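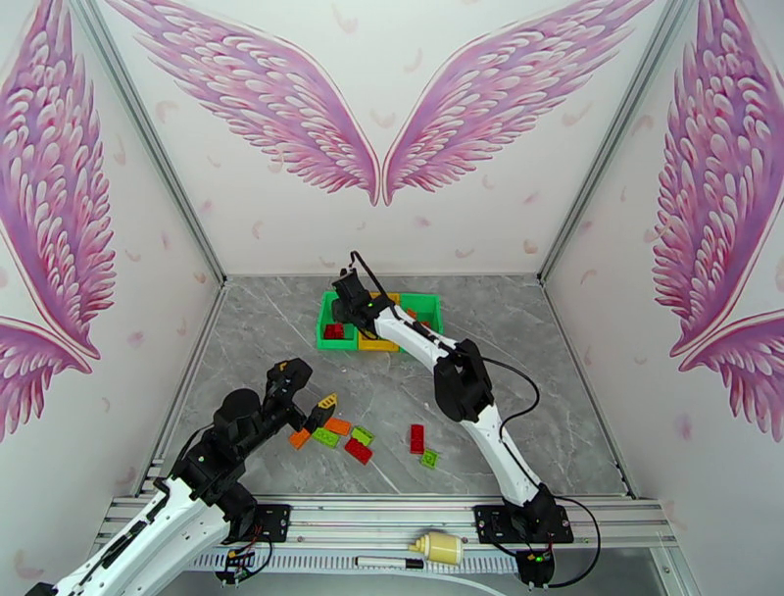
Zuddenの双腕キット、貸出機の評価の続きです。前回の投稿で「片づけデモのスクリプトは付属のものをそのまま使えます」と書きましたが、半分だけ撤回します。スクリプトは動きます。動くのですが、両腕の受け持ち範囲が既定値のままだと、右腕は緑のトレーの上、左腕は床の手前側という分担になり、真ん中あたりのブロックをどちらも自分の仕事だと思ってくれません。どこの職場にもある話です。設定ファイルで範囲を重ねると、今度は両方が取りに行きます。これもどこの職場にもある話です。

範囲の重なりを4センチにしたところで落ち着きました。マニュアルには推奨値が載っていません。索引に「重なり」の項はあり、参照先は白紙のページでした。

Parvathi Gowdaさんのメールより:
> 購入を検討しているので、教えてください。
> 1) 組み立ては一人でできますか。
> 2) 本体価格の3,295ドルに、把持用の爪は含まれますか。
> 3) Fondarのキットと迷っています。子ども向けの工作教室で使うなら、どちらでしょうか。
> 4) 音はどの程度ですか。隣が図書室です。

1) できます。ただし前面のレールに腕を固定するところだけは、もう一人いたほうが平和です。私は一人でやって、ねじを41本締めた後で左右の台座が逆だと気づきました。説明書の図は左右対称なので、間違えても図とは一致します。

2) 含まれます。黒い爪が両腕分、最初から付いてきます。含まれないのは、爪の先に貼る滑り止めのゴムです。なしでもブロックはつかめますが、角をつかんだときに回ります。ゴムは別売で、送料のほうが高いです。手元では文具店の輪ゴムを切って貼りました。保証の対象外になるかどうかは、怖くて聞いていません。

3) 教室の時間割によります。Fondarは箱から出してすぐ動きますが、動きを変えようとすると契約プランの話が始まります。Zuddenは箱から出しても動きませんが、動き出してからは何をしても怒られません。Prakash Shettyさんが5月にFondarのほうを詳しく書いてくださっているので、そちらの投稿も探してみてください。私より公平です。

4) 腕そのものは静かです。うるさいのはブロックで、トレーに落とす高さが既定だとかなり高く、仕切りに当たって景気のいい音がします。release_heightを下げればおさまります。下げすぎると爪がトレーの縁を押して、トレーごと奥へ逃げていきます。裏に両面テープを貼ってください。

それから、付属のBenmoussa製の認識ソフトについて。赤と緑は問題ありません。橙と黄は、照明によって同じ色になります。うちの作業部屋では夕方になると橙色のブロックが黄色に転職します。露出を固定し、色のしきい値を取り直したら、ほぼ直りました。黄緑と緑の区別はまだ怪しいので、教室で使うなら最初は色を減らして始めるのが無難です。

しきい値の取り直しには、サンプル画像が600枚必要だと画面に出ます。実際には途中で止めても保存できました。止めるボタンは、設定画面の「詳細」の中の「その他」の中にあります。

サポートについても少し。問い合わせ窓口はTisumskaという代理店で、返事は早いです。早いのですが、一通目は必ず「再起動をお試しください」です。件名に「再起動済み」と書いておくと二通目から始まるので、お急ぎの方はどうぞ。

まとめると、買って後悔はしないと思います。買った週は後悔します。貸出期間がもう少し残っているので、試してほしい設定があればこのスレッドに書いてください。次は左腕から右腕への受け渡しを試します。マニュアルでは一行で済んでいる機能なので、今から身構えています。

2022年9月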